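The case for one bottle on the table

Posted 23rd June

I have a long-running argument with my own household about water bottles, and I've decided to take it public, mostly so I can finish a sentence. My position is that a plain plastic bottle of water, the sort you get at any servo or out of a shrink-wrapped slab, is a perfectly decent thing to have on a table. Their position is that I should be ashamed of myself and get one of the big steel ones with the straw.

We have the big steel ones. We have a whole shelf of them above the microwave, and when you open the cupboard you have to put a hand up to stop the avalanche. There's a Laster in there that came free with a gym membership (long lapsed), and a Hämäläinen that was a Christmas present and cost more than my shoes. It keeps water cold for 24 hours, according to the sticker. I've never once needed to have water that was cold yesterday. The lid comes apart into four pieces, and one of those pieces lives permanently at the bottom of the dishwasher.

I'm not going to stand here and tell you single-use plastic is good. It isn't, and I've picked enough of it out of the creek behind our place to have feelings on the subject. What I object to is the idea that the solution is to own 15 heavy flasks and use two. A bottle you've already got, refilled until the thread on the cap goes, is doing alright by my reckoning. The one I keep at work went from the start of December until well after Easter before somebody tidied it into the recycling, and I was properly cross about it.

What I like about the plain bottle is that it asks nothing of you. It's see-through, for a start, so you know how much is left and whether anything has died in it. You can't say that of the Hämäläinen. It has ridges so you can hold it with a wet hand. The cap is a cap. A small child can work it, and so can my dad with his crook thumbs once you've cracked the seal for him. It sits up by itself on any old table and if it goes over with the lid on, well, you pick it up again.
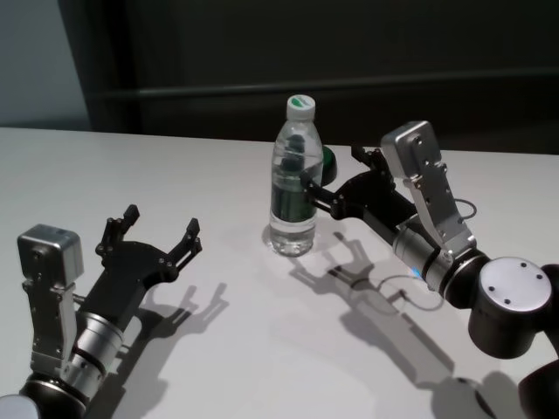 And the table matters more than people think! Half of my trouble with drinking enough water was never the bottle, it was where the bottle was. For years mine lived in my bag, on the floor, under a jumper. I'd get to four o'clock with a headache and wonder why. Then our work moved us into a place with big shared tables and a sort of unspoken rule that you clear your stuff off at night, and I found that if there's very little on a table, you drink whatever's on it. I'm as simple as that. Put a bottle within reach of my right hand and leave me alone, and it's gone by morning tea.

So I tried the same thing at home. Our kitchen table had reached the stage where it was mainly storage. School notes, a bowl of keys and dead batteries, the fruit, the other fruit, a label maker. I cleared the lot onto the bench one Sunday night and put back a single bottle of water. My family walked in and asked if we were selling the house.

It lasted a week in its pure form. I won't pretend otherwise. But a fair bit of it stuck, and the bottle is still there every evening, and I've noticed that the kids grab it without being told. They never did that with the jug. The jug was a lovely thing, glass, with a wooden stopper, and it lived in the fridge door where it leaked slightly if you laid it over. You had to get a glass out as well. That's two cupboards and a fridge between you and a mouthful of water, and a ten-year-old would sooner go without.

I do have some rules, and they're the part people fight me on.

Rinse it every day and wash it properly a couple of times a week, with warm soapy water and a bottle brush. The ribs on the cap hold grime, and so does the thread, so give both a scrub with an old toothbrush. Leave the lid off overnight. If the plastic has gone cloudy or it's got a crease in it that you can feel with a fingernail, it's had its turn. Don't leave it in the car in summer and then drink out of it, please, it tastes like a pool toy. And peel the label off if you're keeping the bottle. A label goes furry after a few refills and then it starts shedding into your bag. I'm a fanatic about this last one and I know it.

My other rule is that everyone marks their cap. We use a dot of nail polish. I was offered a set of Pikik charm rings for the purpose, little rubber fruits you slip over the neck, 12 to a packet, and I said no thank you because that's how the cupboard got full in the first place. There's always another thing you can buy to fix the thing you bought. My neighbour has a Wilo stand that holds the bottles upside down to drain. It's very handsome and takes up as much bench as a toaster. I use the dish rack.

The reply I get most is that a good flask pays for itself, and someone once sent me a spreadsheet to prove it. The final figure was 2,703 bottles saved over the life of one flask. I've got no quarrel with the arithmetic, only with the flask making it that far. Ours get left on ovals. They get left on buses, and at the other parent's house, and on the roof of the car as it reverses out of the drive. I reckon the average life of a steel bottle in this family is one school term. When a plastic one goes missing I'm sorry for the creek, and I go and look for it, but I haven't lost the price of a decent lunch.
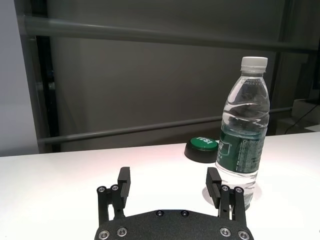 How many times can I refill a plain plastic bottle before I bin it?

There's no magic number that I'd trust. Go by the bottle itself, so if it's scratched inside, cloudy, cracked, smelly after a wash or the cap won't seal, put it in the recycling and start another. If you can't be fussed washing it, don't refill it at all.

I should be fair to the other side, seeing as I live with them. If you work outdoors, get the steel one. If you're hiking, or you're on a site in February with no tap, get the biggest one you can carry and I'll hold the gate for you. And if you already love yours, and you've had it for years, and it's dented and covered in stickers, then you and I are on the same team as far as I'm concerned. You've got one bottle and you use it. My beef is with the cupboard.

I did go through ours last weekend, for what it's worth. Two flasks had no lids, one lid had no flask, and the gym one had something in it that I tipped out behind the shed with my eyes shut. The ones in good nick went to the school for the sports day box. The Hämäläinen stays, on account of who gave it to us, and I've agreed to use it on long drives. It rattles in the cup holder, being too wide to go all the way in, so it rides on the passenger seat with the belt done up, and the plain one goes in the door.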